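Felia bread slicer guide, review after one month
By Parisa Kermani
November 21, 2021

I bake bread at home two times in a week, and until last month I cut all of it by eye with a long knife. My slices were always thick at the bottom and thin at the top. My sister Fatemeh told me they look like door stops. So I decided to buy a slicing guide, and after some reading I took the Felia from Nokum.

The guide comes in a flat box and you put it together yourself. There are two side walls, a base and a back plate, all from bamboo, and a small bag of screws. The instruction paper has only drawings. I put the back plate on the wrong side the first time and had to open everything again, so the work took me 23 minutes. The screws went in well and nothing has become loose until now.

You can choose between thin and thick slices by moving the back plate into another groove. I use the thick one for toast and the thin one for sandwiches. The knife goes down between the walls and the slice comes out straight. For a person who had never cut a straight slice in her life, this was a big pleasure.

Now the problems. The first is the width. A loaf from my 1000 gram tin is too wide and I must push it in, and with a soft bread this makes the sides wrinkled. A loaf from 600 grams of flour, baked in the narrow tin, fits very well. Nokum says on the box "for all homemade loaves," and I do not agree with this. Please measure your tin before you order. Round loaves do not fit at all if you don't cut them in half first.

The second problem is the crumbs. The Felia has no tray, so they fall through the base and stay on the table. My neighbor has the Ornska guide, with a tray that you pull out in front, and I was a little jealous when I saw it. But the Ornska is plastic and it slides when you cut. The Felia has rubber feet and stays in its place.

Be careful also with your knife. A knife with big teeth eats the wood of the walls, and after more than 2 weeks I could see small marks there. I changed to a Babaei knife with fine teeth and the marks did not become worse. Warm bread is difficult with any knife. Wait until the loaf is fully cold, better until the next morning.

For cleaning, a dry brush is enough. One time I washed it under water and it needed a full day to dry, and the base had a light smell of wet wood. I do not do it again.

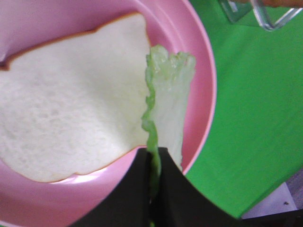
Sandwich bread and a lettuce leaf in a pink bowl.

For lunch boxes the guide saves me time in the morning, and the slices close well around cheese or egg without one side hanging out. My son now cuts his own bread with it, with me standing next to him.

I give the Felia four stars from five. I took one star away for the width and the missing tray. If you bake in a narrow tin, I can recommend it. If your loaves are big, look for a guide with adjustable walls, even if you must pay more.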